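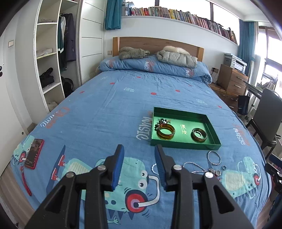
Sorting a mixed pile of jewelry on the bed: how do I keep the chains from knotting up again?

Filed under: Home & Closet > Jewelry Care and Storage

Posted by Zoila Arboleda, February 14, 2018

Hi everyone! I finally did it. I tipped out the pouch where all my everyday jewelry has been living and spread it on the bed so I could see what I've got, and I'm so happy I did, because there are pieces in there I haven't worn since last April and had completely stopped thinking about.

So far I've put the bangles in a green tray with gold Chinese characters on the bottom (it was holding hair clips on my dresser and it's far too pretty for that). The amber-brown see-through ones are stacked on the left with my beaded bracelet on top, and the two dark brown ones are on the right, one inside the other. I love how they look in there! The silver is where I got stuck. I have a thin chain, a bunch of charms and pendants with a round locket in with them, a silver bangle with an open oval clasp, and a small dark ring, and all of that is still lying on the sheet. The chain and the charms are hooked up together and I'm nervous about pulling on it.

What I'd love to know:

How do you get a very fine chain free without kinking it? It's the kind where you can hardly see the links.

Is it OK to keep silver and the bangles in the same tray, or should they be apart? I think the amber-brown ones are resin but I'm not certain, they came from my aunt.

And is a tray even a good idea for everyday things? I want to be able to see it all in the morning. The pouch was useless for that, I wore the same two things for months.

My budget is small. I saw a Plarunum jewelry cabinet that I liked a lot but it's more money than I want to put into this, and I don't have the wall for it. I do have one deep drawer and the top of the dresser.

One more thing, my sheet is the kids' monster one with "Music" all over it, and small pieces get lost in the pattern like you wouldn't believe. I've patted down the same corner three times. If anybody has a trick for that I'm all ears!

Thank you so much, I'm having more fun with this than I expected.

Khairul Ginting
Member, 575 posts

Oh, I love a jewelry sort! I do my mother's twice a year and she has a LOT more than you, so let me go through this.

The chain first. Don't pull on either end. Move it off the bed, a mattress gives under your hands and everything rolls toward you while you work. Put down a plain dinner plate or a sheet of white paper on a table with a good lamp. If there's a clasp, open it before you do anything else, because a lot of knots are only the chain looped through itself and one loose end solves half of it. Then take off whatever charms will come off easily and set them to one side. If they're on jump rings that are closed tight, leave them alone and work around them.

For the knot itself, lay the chain flat and use two sewing pins. Put the points into the middle of the knot and wiggle them apart a tiny bit at a time. You want the knot to get bigger and looser and kind of fluffy. When you can see a loop, lift it over. A drop of baby oil helps a lot with very fine links, and afterward you wash it in warm water with a little dish soap and pat it with a soft cloth. Let it dry all the way before it goes in anything closed. My worst one took a whole evening with the radio on and it came out perfect!

Before you wash anything, check the locket. If there's a photo or paper inside, keep it well away from the water and the oil too. Wipe the outside with a dry cloth and call it done.

On mixing things: I would keep the silver out of the bangle tray. Silver is soft and it scratches, and resin scratches too, so they'd be marking each other every time you pick through them. Also I'd take the beaded bracelet off the top of that stack. If it's strung on elastic or thread, it does better lying flat in its own spot with nothing tugging on it.

For storage I do this, and it costs next to nothing. Each chain goes through a drinking straw cut to half the length of the chain, then you close the clasp on the outside. It can't knot! Bigger pendants won't go through, but the chain will, and the pendant just hangs out of the end. Lay the straws side by side in a shallow box in your drawer. I bought a pack of 200 straws from Jusbridge years ago and I'm still using it.

The tray is lovely for the bangles, keep that on the dresser where you can enjoy it.

Marisol_in_the_attic
New member

ice cube tray for the rings and charms!! one in each hole. mine fits 12 and it slides right in the drawer. also anti tarnish strips, the little paper squares, I put one in with the silver and it stays shiny way longer. I don't think they do anything for the bangles so don't bother there

Dot P.
Member, 200 posts

Agree with most of what Khairul wrote, but please go easy with the baby oil if any of the charms have glued stones or enamel on them. I loosened a little blue stone that way and never found it again. Try the pins dry first.

For the sheet problem, get a plain bath towel, white or pale gray, and spread it over the bed before you start next time. The loops hold on to small things so they don't roll, and you can see every single piece. Right now I'd move the ring and the loose silver into a cereal bowl before anyone sits down on that bed. Then run your palm flat over the whole sheet from the top to the foot, slowly. You'll feel an earring back long before you see it. And shake the sheet out over the bathtub with the plug in before it goes in the wash.

I don't agree on straws for every day. They're wonderful for travel and for chains you wear a few times a year, but I got tired of threading them before work. I have a row of small hooks inside my closet door from Heltness, with one chain on each, and I put them far enough apart that they don't touch. You see all of them when you open the door and you end up wearing them more. Hang the chain with the clasp closed.

The open oval on your silver bangle sounds like the type that snags, by the way. I had one with a similar opening from Barua and it caught fine chain all the time. I'd give that one its own small bag, or put it at the other end of the drawer from anything thin.

Post again when the knot is out, I'd love to hear which way worked for you!

Zoila Arboleda

You're all wonderful, thank you! Khairul, I hadn't thought of opening the locket, I'll do that before I go near the sink. Dot, the towel is such a good idea and I have a pale gray one. I'm going to try the pins dry at the kitchen table tonight, and I'm clearing out the deep drawer on the weekend for the ice cube tray. Does anyone know if the hooks leave a mark on a painted door? We rent.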